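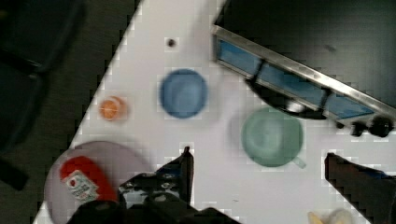
Setting Out and Putting Away the Play Kitchen Set

Guidance for borrowers and session staff
Trerkau Toy Library
Issued 30 April 2026

This guidance applies to the Cleto play kitchen set when it is used on a table. It covers laying out the pieces, keeping them in order while in use, cleaning them and returning them to their box. Borrowers who have the larger Vostia set should follow the leaflet supplied with it, as the pieces are stored differently.

Before you begin

Place the storage box on a chair or low stool beside the table. It should not stand on the table itself, where it takes up space and tends to be filled with pieces that belong elsewhere. Wipe the table top with a damp cloth and dry it fully. Fabric pieces pick up moisture quickly and must never be set down on a wet surface.

You will need:
The play kitchen set in its box
Two clean cloths
A bowl with 500 ml of warm water and a little washing-up liquid
The contents card, found inside the lid

Read the contents card before taking anything out. If a piece is missing, write it on the back of the card and sign the entry.

Laying out the set

1. Put the plate down first. It is the widest and flattest piece, and the others are arranged by reference to it.

2. Set out the open vessels next: the bowl, the colander and the mug or pot. Turn any handle so that it does not project over the edge of the table.

3. Add the food. Small fruit should be kept together in one group so that it can be seen and collected easily.

4. Add the bottle last. Soft bottles do not stand reliably and should be laid on their side.

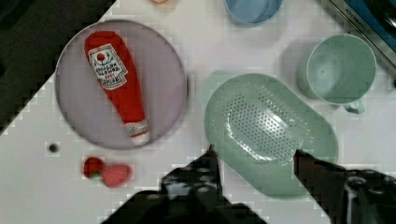
Fabric pieces need more care in placing than hard ones, as they are easily flattened under something heavier. The plate is the best place for the larger ones. The red ketchup bottle has been laid diagonally across it with the label uppermost, so that a child can tell what it is without picking it up. The two strawberries are side by side on the table below the plate, close enough to be gathered in one hand. Where several children are to use the set, the same positions should be kept each time, so that they learn where to look.

Spacing

Leave a hand's width between the larger pieces where the table allows. Nothing should be set within 8 cm of the edge on the side where children stand or sit. Light pieces such as the orange half and the banana are the ones most often knocked to the floor, and they should be brought further in if the table is narrow.

Pieces should not be stacked during play. A bowl placed inside the colander can wedge there, and forcing it out puts strain on the rim. If a child has stacked them, lift them apart with both hands.
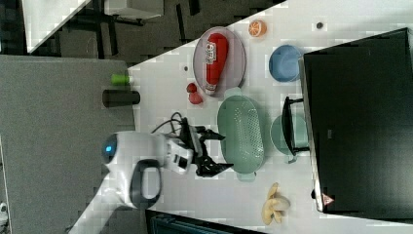 The orange half and blue bowl to one side of the plate, with the banana placed beyond the green colander.

Cleaning the pieces

Hard pieces may be washed by hand. Dip the first cloth in the soapy water, wring it out and wipe each piece inside and outside. The holes of the colander should be wiped from both sides. Rinse the cloth, wipe again, then dry with the second cloth. The dishwasher must not be used.

Fabric pieces should be sponged on the surface only. Work from the seam outwards, using as little water as possible, and avoid rubbing printed labels. Leave the pieces to dry on a towel overnight. They must not be placed on a radiator or returned to the box damp.

The peel of the banana opens into strips. Check the base of each strip when cleaning, as crumbs and fluff collect there. Close the strips again before storage. If a strip has started to come away, do not glue it. Put the banana in the repair bag and make a note on the contents card.

Putting the set away

Clear the table in the reverse order of laying out, finishing with the plate.

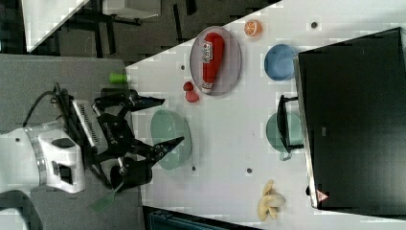 Small items should go into the drawstring bag before anything is placed in the box. This includes the strawberries, the orange half and any small cup. Draw the cord tight and tie it once.

Lay the plate flat on the bottom of the box. Place the colander on top of it, the right way up, and put the bowl beside it where there is room. The drawstring bag sits in the colander. The bottle and the banana go in last, so that nothing rests on them. The lid should close without pressure. If it does not, take the pieces out and begin again.

Check the contents card a second time before fastening the lid. A full set in its box should be carried with both hands and kept on a shelf no higher than shoulder height.

Lost and damaged pieces

Please report losses when the set is returned. Replacement pieces are held at the Hirano branch and are normally sent on with the next delivery in May. Borrowers are not charged for ordinary wear. Questions about repairs should be addressed to Junpei Imai, Collections, at the Trerkau desk.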